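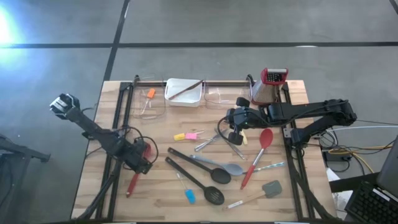

Figure 3. Two black robot arms mounted at a wooden worktable.

4.2 Debris reports by runway segment

The inspection logs supplied by Barnthorpe Airport contain 2161 entries, each made by the duty inspector at the end of a runway or taxiway check. An entry was counted as a debris report when the inspector recorded at least one object removed from the pavement. By this rule, 923 entries are debris reports and the rest are clear checks. Entries made after a reported bird strike were kept in the data set, but the remains of birds were not counted as debris.

Location was recorded in two ways. Older entries give the nearest taxiway junction, while newer ones give a distance from the western threshold. To make the two comparable, the runway was divided into segments 400 m long, and each junction was assigned to the segment containing its center line. Violeta Escobar checked the assignments against the airport's pavement plan. Where an entry named two junctions, the report was placed in the segment between them if there was one, and otherwise in the segment closer to the western threshold.

Reports are not spread evenly along the runway. The segment next to the Bargate apron has the highest rate per check, and the rate falls with distance from it in both directions. The eastern end shows a smaller second peak. This end is used mostly for turning by cargo aircraft, and the pavement there has been patched several times. Material in the log from that segment is mainly stone and joint sealant, whereas entries near Bargate more often list metal fasteners, strapping, and pieces of baggage tag.
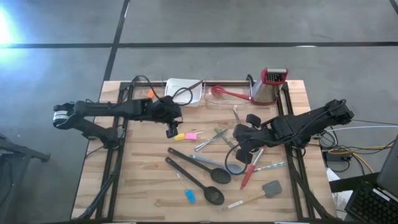

The difference in material suggests two separate sources. Stone and sealant come from the pavement itself and would be expected to follow surface condition. Fasteners and strapping are carried in from the apron, most likely on the tires of service vehicles that cross at the Pislow gate. We tested this by comparing checks made before and after the morning cargo period. The share of apron material was higher in the later checks, but the share of pavement material did not change in a consistent direction.

Weather had a weaker effect than expected. Checks made during rain produced fewer reports, which may reflect poor visibility from the inspection vehicle as much as any real change in the amount of debris. The February entries are a special case. Grit was spread on the apron on several nights, and inspectors differed in whether they treated loose grit as debris. These entries were coded separately and are left out of the material comparison, though they remain in the totals above.

Table 4 gives the rates by segment after correction for the number of checks. The correction follows the method of the Polat survey, with one change: partial checks are weighted by the length of pavement covered. Without this weighting, the segments closest to the inspection garage appear cleaner than they are. A partial check usually begins there and adds to the count of checks even when it is stopped early for traffic. The order of the two highest segments is the same with and without the weighting.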